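Piltum towel flattening: data card

Version of November 2023

Piltum is a set of 1,663 recorded attempts at spreading out a crumpled towel with a single robot arm. It was collected to check one claim from the Suominen method: that a policy trained only on corner grasps will learn to flatten cloth it has never handled. We went in doubting that claim and we still doubt it, though for different reasons than we started with. Please read the section on scoring before you quote any number from this card.

What is in it

Each attempt is one folder. It holds color video from an overhead view and from fixed views near the table, the joint positions of the arm, the gripper command, and a text file with the outcome label. An attempt starts with the towel dropped in a heap and ends when the policy stops or the time limit runs out. Attempts stopped by the operator are kept and marked "halted". Do not filter these out before computing a success rate. Doing so makes every method look better, ours included.
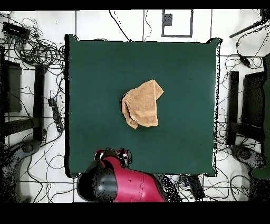
Overhead view with the towel bunched on the green tabletop.

The black bands at the top and bottom of the overhead images are part of the files. So are the dark speckles along object edges. We left both in. If your loader crops to the tabletop, say so in your write-up, as cropping changed our own results more than swapping the network did.

Setup

One arm, one table, one green cover. The towel colors shift between cameras, going from tan to a fairly strong yellow, and we did no color matching. A segmenter tuned on one view should not be trusted on another. We tried it and the masks were poor.

The start state is the weak point of the whole collection. "Crumpled" was produced by lifting the towel and letting go, which gives a narrow family of heaps. Some have a corner sticking out where any reasonable detector would find it.
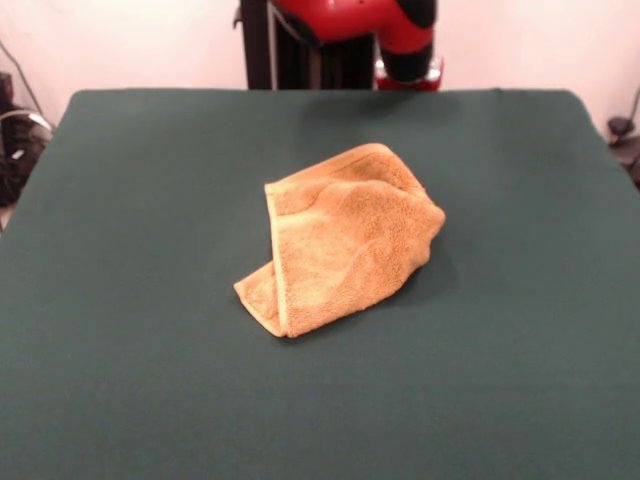 Fixed view, arm clear of the towel. The flap at lower left ends in a visible corner.

A start like this is a gift to a corner-grasp method. When we sorted the attempts by whether a corner was visible in at least one view, most of the reported advantage sat in the visible group. In the hidden group the Suominen policy and our plain baseline (Plomix, a scripted pick at the highest point followed by a drag) could not be told apart with the number of attempts we have. That is a weak result and should be read as one.

Scoring

The outcome label comes from covered area: the towel mask in the overhead view divided by the area of the same towel laid out by hand. Anything above the threshold is "flat". The trouble is that area says very little about small folds. A towel can lie as a clean diamond with one edge creased over and still pass. Whether that counts as flat depends on what you want the towel for, and a folding step that expects four straight edges will not be happy with it.
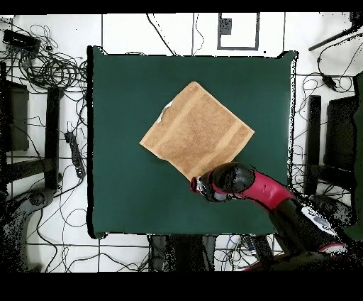

Known problems

1. The arm sometimes covers part of the towel in the overhead view. The mask then comes out too small and the label can flip. We re-labeled 19 attempts by hand for this and there are surely more.

2. The February batch used a different time limit. It is included, but keep it out of any comparison by duration.

3. Gripper commands and gripper state are not the same thing. The log records that the fingers were told to close. It does not record whether they held anything, and there is no force reading. Contact is hard to judge from video alone - the fingers press into the pile and a dimple forms whether or not the cloth is caught.

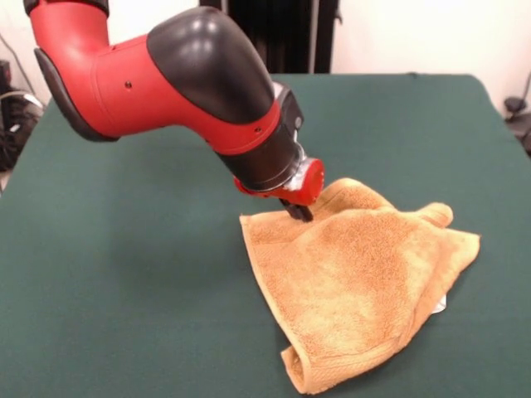

We had planned to publish a grasp label for every attempt and dropped the idea after two passes over the same clips disagreed too often. A smaller file, grasps_checked, covers 18 attempts where both passes agreed. It is too small to train on and is there mainly so you can test your own labeling rule.

4. The train and test splits share the same room, lighting and arm. Good test numbers tell you about this table and not much more.

Baselines

Plomix: scripted, no learning.
Suominen: corner grasps, trained with our settings. We could not match the original settings in full.
Cisex: same network as Suominen with random grasp points, trained on 5 seeds.

The Cisex seeds differ from each other by nearly as much as the methods do. If you report a single seed on this data we will not take the number seriously, and we would ask reviewers to do the same.

Use

Fine for comparing ways of picking a grasp point on cloth under fixed conditions. Not suitable as evidence that a method handles laundry in general. Corrections to labels are welcome - send the attempt number and the time in the clip.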